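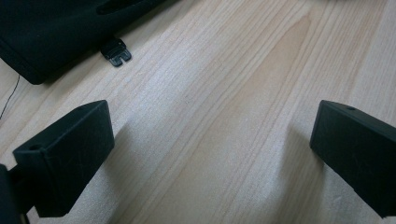 Pale tabletop, orangey streak in the grain — leave it or sand it?

mamani_shed
Hi all, long-time reader and not much of a poster. We picked up a second-hand table for the craft room back in September and I've grown very fond of it, but there's a warmer band running through the pale part, sort of a soft orange colour, and my other half is convinced it's an old tea stain. I think it's just the grain, as the edges fade off so gently into the rest. Has anyone tried to even out something like this? I have a sander and far too much enthusiasm (a bad mix, I know).

Dravby
Oh, please put the sander down until you know whether it's solid! I took 1,000 grit to a maple-look desk once, thinking that was gentle enough, and it was fine, but then I got cocky and went coarser and was through the veneer before my cuppa had gone cold. Have a look at the edge. If the grain lines carry on over the side you might be all right.

mamani_shed
Thanks Dravby, that's exactly the sort of fright I needed. I had a good look this morning with the curtains open and I still can't tell you if it's veneer or laminate or what. The lines go long and wavy, then swing out into big lazy arcs, and there are a few darker amber bits as well.

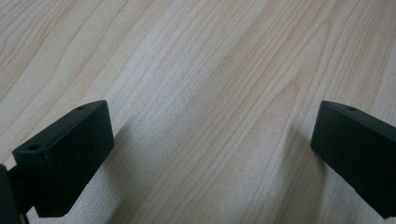 It's got a matte look to it, nearly fuzzy when the light's on it, so I'm wondering if the last owner ever put a proper finish on. I do all my cutting and gluing on it and I'd love to give it some protection without losing that lovely creamy colour.

Isteo22
I'll disagree with Dravby a little, sorry mate. A light hand sand with 228 — sorry, 220, fat fingers — won't hurt most veneers if you go with the grain and stop early. It won't shift a band of colour though, so if that's your only reason I wouldn't bother.

Dravby
Fair enough on the hand sanding, but "most veneers" is doing a lot of work there! And if it's laminate you'll just scratch it.

menow_again
I'd leave the colour alone, I think it's gorgeous. Try a water-based clear on the underside first if it's the same stuff, as oil will turn it yellow.

mamani_shed
Sander's back in the cupboard. I'll crawl underneath tonight with a torch and let you know what I find.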